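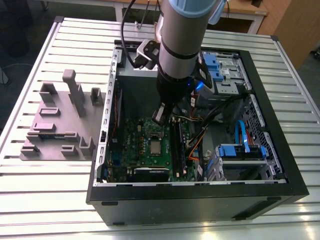 Hello all, and thank you for the kind notes about my last rambling message. I promised to write again once we'd lived with the arm at the Dovlow shop for a while, and we have now, since April. The short version is that the people are still here and the work has moved around under them. Most of what we get in is office towers from the Killport contract, and the memory is where the arm earns its keep: the tower goes down on its side with the panel off, the gripper reaches in over the slots, and one of us stays close by to mind the wiring, which on these machines wanders right across the middle between the memory and the drives. Moving those cables is still hand work, and I suspect it will be for a good long time!

Gergely Szabó wrote:

> We're being offered a similar setup at Markby next year. My bench people are worried,
> and I don't know what to tell them. Did anybody lose hours? And do the
> older hands get along with it?

Gergely, no hours lost, though I won't pretend it was all smooth. We have 6 people on the benches, same as before. Last month we put through 224 towers, and roughly 20 of those had to be finished by hand. What changed is the day itself. There's less bending and fewer sore thumbs (mine are very grateful), but more standing and watching, and some folks find that more tiring than the old way. Tsao asked to go back to laptop repair after a few weeks and we said yes, gladly.

If I could do one thing over, I'd bring the bench people in before the fixtures were designed. Ours came back for changes twice, and every change was something they could have told us over coffee. Also, please settle early who is allowed to stop the arm. We say everyone.

Do call me after the holidays, I'd love to hear how the talks go.

Warmly,
Your friend in Dovlow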